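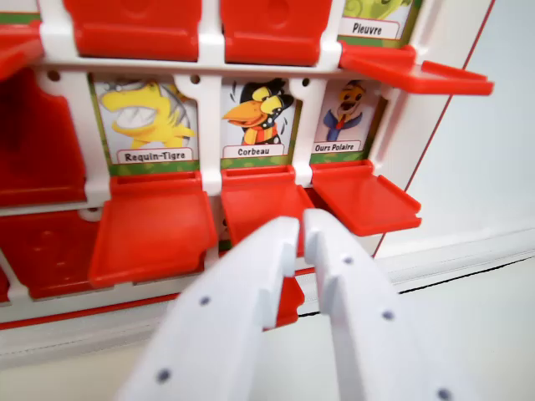 So the flap game is still eating my evenings, and I'm still having a great time with it! For anyone who missed the last post: I'm trying to get Imrie (my robot arm, named after the street I lived on when I started building it) to play the face-guessing game, the one where you ask "does it have a beak?" and then put away everybody who doesn't. The guessing part is easy. My laptop can do that in its sleep. Pushing one little plastic flap without bothering its neighbors is where all the hours go.

I picked up the game secondhand in Dandavdale back in November, and it's a French set with animals instead of people, which I love. I can now say "polar bear" and "crow" in French with total confidence and still couldn't order a sandwich. It does make the log files more fun to read. Half my error messages are things like "Corbeau: no contact," and I say them out loud in a terrible accent while my tea goes cold.

Okay, the fingers. These are version 6. The old pair had smooth flat tips, and when they came up to a flap they'd either slide right off or shove the whole row. Manikandan Iyengar looked at them at the Stallbridge workshop, said "you need a shoulder on that," drew something on the back of a receipt and went back to his bandsaw. So the new ones have stepped notches near the tips, and the idea is that the edge of the flap catches on a step and stays there while the wrist does the turning. I printed them in white because white was on the spool. They're chunkier than I wanted (I keep shaving bits off in CAD and then putting them back when I remember how the thin ones snapped).

The top row was happy with version 6 right away. I ran it over and over one evening just for the pleasure of hearing the click. The bottom row was another story! Down there the arm has to come in low, and the wrist gets close enough to the table that I flinch every time. I spent ages tweaking the approach angle, tipping it up a hair, running it, tipping it back. Tharun Joseph finally asked why I wasn't just starting farther away and coming in flatter, and, well, I didn't have a good answer. It now starts 12 centimeters out and creeps.

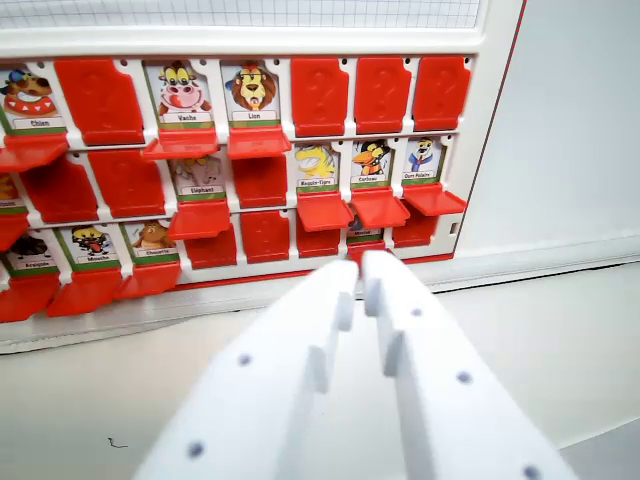
Bottom row practice. The fingertips are just under the Merlot card.

I have a soft spot for that bottom row now, the spider and the fly and the owl all in a line. Chouette is my favorite card in the set. She's also in the position I use for calibration, so she gets poked more than anybody else on the board and I feel a bit bad about it.

The other thing I changed is how Imrie knows where everything is. I used to type in positions by hand from a ruler (yes, really, and yes, I had a spreadsheet). Now I nudge the arm to the corners of the board and it works out the rest of the grid from those. The whole teaching routine takes 18 minutes if I don't mess up a corner. I usually mess up a corner.

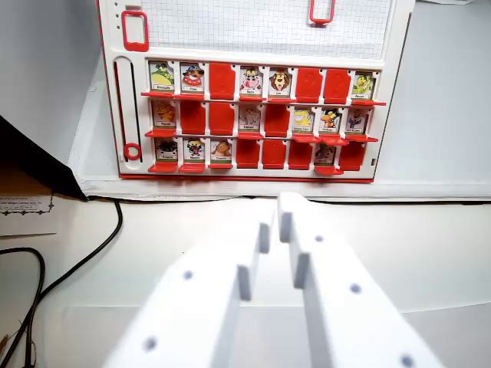

Cables are my next job, and I've been putting them off for weeks. Every time I move the arm to the far side I end up dragging something with it, and then the board shifts a tiny bit and all my lovely corner positions are garbage. I bought a bag of clips from Clallevbridge and they're still in the bag. Meanwhile there's a black cable that starts near the base of the board and curves off across the table to the left, plus another one looping around over by the cardboard box, and both of them need to be taped down or routed along the back before I trust a single long run. Tharun says to bolt the board to the table and be done with it. It's a shared table, Tharun!

For the software people who asked: the flap routine has run 2,843 times according to the log, counting all the dumb ones where I forgot to turn the gripper on. Most of the failures lately come down to it stopping a hair too soon and politely touching nothing. I'd like to have it check whether the card is showing before and after each push, so it can try again by itself. Right now the retry system is me leaning over with one finger. I have the comparison code half written and it gets confused by shadows, especially under the flaps that stick out over the row below, so I'm going to try a lamp on the other side first before I touch any code.

If anyone has a spare lamp with a bendy neck, I'll trade you a bag of version 5 fingers. They make decent bookmarks. More once the clips are out of the bag.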